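Stavport Community Kitchen: Progress Report to the Doramell Fund
Period ending April
Prepared by Hanane Metwally, program manager

Summary

The evening cooking course is running on schedule. We have enrolled 148 adults since the grant began, and 9 of the planned cohorts have finished. Two cohorts are still to run. Spending is within budget on every line except equipment repair, explained further down.

Enrollment and attendance

Each cohort is capped at 20 people. Most started a little under that. Attendance held up well through the winter except for the week of the ice storm, when we canceled both evening classes and made them up later. The 6:30 start works better than the old 5:30 one, and we plan to keep it. People coming from the Wanyama Street bus stop used to miss the safety talk.

Abenezer Seyoum rewrote the knife skills and food storage units after the second cohort. The storage unit now covers freezing cooked rice and beans, which participants had asked about more than anything else. The handouts are printed in large type, and we have stopped using the older set.

Budget

The repair line is overspent because the walk-in cooler needed a new compressor. We covered the difference from our general account and are not asking the fund for more. Food costs came in lower than planned, mainly because we switched our dry goods order to Iveo in the fall. We would like to move the unspent food money to bus passes and ask for your approval to do so.

Dishes and serving

We replaced the paper cups with washable mugs. The dishwashing rota adds a few minutes to the end of each class. Trash pickup has gone from twice a week to once. 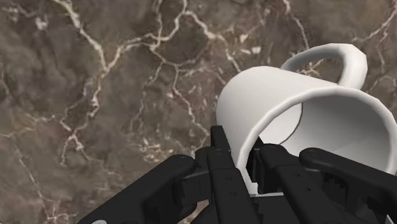 A white ceramic mug on a marble surface.

Next steps

The last cohorts will use the revised units. Follow-up calls to the earliest participants are under way, and the results will be in the final report along with the full attendance tables.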